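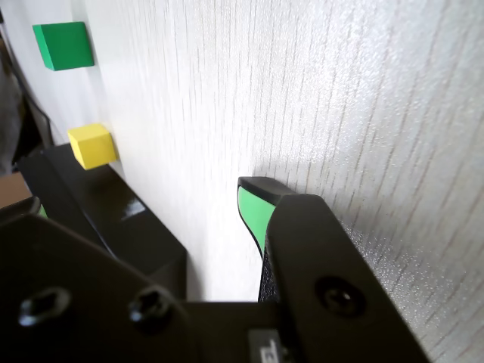
Valtavel Public Library Adds Block Sets to Its Lending Collection

The Valtavel Public Library has added 37 sets of children's building blocks to its circulating collection, the library announced in December. The sets may be borrowed by any household with a current library card and are held at the main building and at the Dong Street branch.

The purchase was made under the library's early learning program, which until now has lent puzzles, picture-book kits and a small number of musical instruments. Requests for plain construction toys had appeared repeatedly in the comment forms returned by families over the past two years. Staff reviewed products from several suppliers before placing the order with Urkance, a regional distributor of classroom materials.

Each set contains 21 cubes in solid colors, packed in a cotton drawstring bag with a printed contents card. There are no letters, numerals or pictures on the cubes. The library's selection statement notes that plain blocks can be used by children of different ages in the same household and do not depend on a child's home language. Red, yellow, green and blue are included in every set.

Plain cubes also suit the activities that the library already offers on weekday mornings. In the toddler session, children sort by color and build short towers with an adult. The preschool group works on copying a simple arrangement: two cubes set apart on a table, then a third placed between them, then a fourth on top. Program leaders have found that a light, uncluttered tabletop helps younger children attend to the blocks, and the children's room tables at both locations will be kept clear of other materials while the sessions are under way. 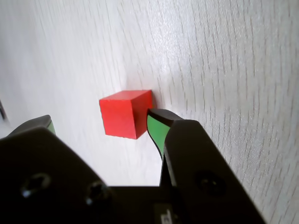 Families who borrow a set will find a folded sheet of suggested activities in the bag. The sheet was prepared by the children's department and is arranged by age, beginning with passing a single cube from one hand to the other and ending with building from a drawing. It is available in English and Spanish, and a large-print version may be requested at the desk.

Loans are for 21 days and may be renewed once if no other cardholder has placed a hold. Sets must be returned to a staffed desk during opening hours. They may not be left in the outdoor book drop, where the bags have been known to split and where loose pieces can jam the return chute. A household may have one set on loan at a time.

On return, every set is checked against its contents card, wiped down and set aside overnight before it goes back on the shelf. Small scuffs and worn corners are considered ordinary use and carry no charge. The library asks borrowers to report chipped or splintered pieces so that these can be withdrawn. A missing cube will be replaced from spare stock without a fee, provided that the loss is noted when the set is handed in – families are asked not to substitute blocks from home, which may differ in size or finish.

The sets are intended for children aged 18 months and older and should be used with an adult present. They should not be soaked or put in a dishwasher. A damp cloth is sufficient for cleaning between uses, and the blocks should be dry before they are returned to the bag.

Before the full collection was released, a smaller group of sets was lent for one season through the Dralo Family Center, which serves neighborhoods on the east side of town. Over that period the sets were borrowed up to 300 times, according to the center's sign-out sheets. Parents who returned comment cards most often asked for a longer loan period and for larger sets. The first request has been met by extending the loan from two weeks to three. The second will be considered when the program is next reviewed.

The trial also led to changes in packing. The cardboard boxes first used were difficult for children to close and did not hold up well to repeated trips. The cotton bags now in use can be laundered, and the contents card has been moved to a clear pocket on the outside so that staff and borrowers can check a set without emptying it.

A further 728 loose cubes have been bought for use inside the library buildings. These will remain in the children's rooms and are not available for loan. Part of this stock will be brought out for a monthly open building morning, at which children may work on individual tables or join a shared floor construction. No registration is required for the open mornings, although space is limited and entry may be paused when the room is full.

Child care providers and home-based preschools may apply for an institutional card, which allows up to three sets to be borrowed together. Applications are accepted at the main desk and usually take one week to process. Providers who already hold a card for the picture-book kits do not need to apply again.

Holds for the block sets can be placed through the library catalog, in person or by telephone. Cardholders will be notified when a set is ready and will have five days to collect it. The main building's children's desk opens at 9:30 a.m., and the Dong Street desk opens at 10 a.m. Pickup at the Dong Street branch is through the side entrance until work on the front steps is finished.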